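Bralness Film Subtitles, read me first

Welcome, and thank you for stopping by! Bralness is a small collection of subtitle files for 20 feature films released by Hekico, the comedies mostly, plus the two village dramas everybody keeps asking us for. There are 4000 lines in the sample folder if you'd like a taste before you download the rest (the full set is rather big, so do put the kettle on).

Files are plain text, one per film, named by title. Songs are left untranslated for now.

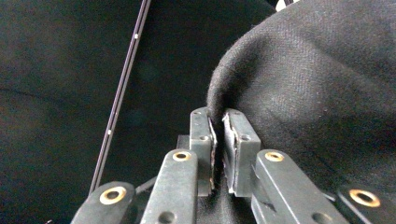
Gripper closed on a fold of dark cloth.

Version 9 fixes the timing in Szilágyi, which ran 7 seconds behind.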